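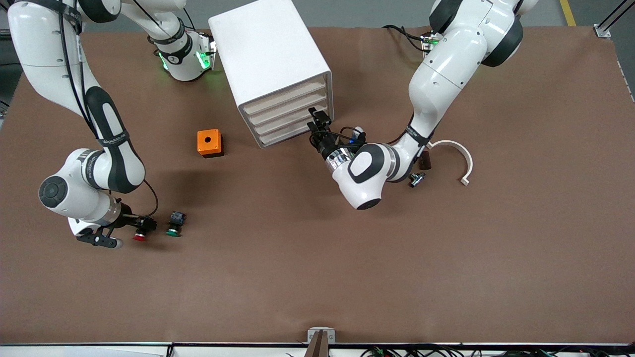 The big brown mat, with both arms over it.

I bought the Zistberg pressure washer in September to replace a little Gredis unit that quit on me halfway through a driveway. I clean patios and the odd farm trailer on weekends, so it gets used pretty hard for a home machine (my wife would say too hard).

First thing I noticed: it starts on the second pull, even when it's chilly. The pump is a lot smoother than the old one and the trigger doesn't kick back at you, which my wrist really appreciates! The hose is 40 feet and stays bendy. I've put 33 hours on it so far and changed the oil once, and the drain plug is easy to get at.

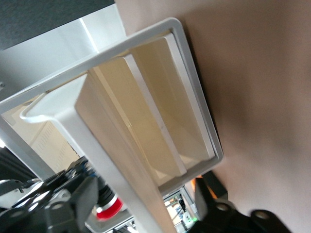

White plastic, rounded rim, dividers inside.

Now the gripes. The soap setting is weak. I tried two brands of cleaner and ended up going back to my pump sprayer. The quick-connect nozzles are fine, but the 15-degree one had a burr on it and sprayed crooked until Edivaldo Rocha at the Barros parts counter swapped it for me, no charge. And the wheels are too small for gravel, so you'll be dragging it.

I paid $1,101 with tax, and that's a lot for something you park next to the lawn mower. I'd still buy it again over the Olik, but get the bigger wheels if your dealer has them.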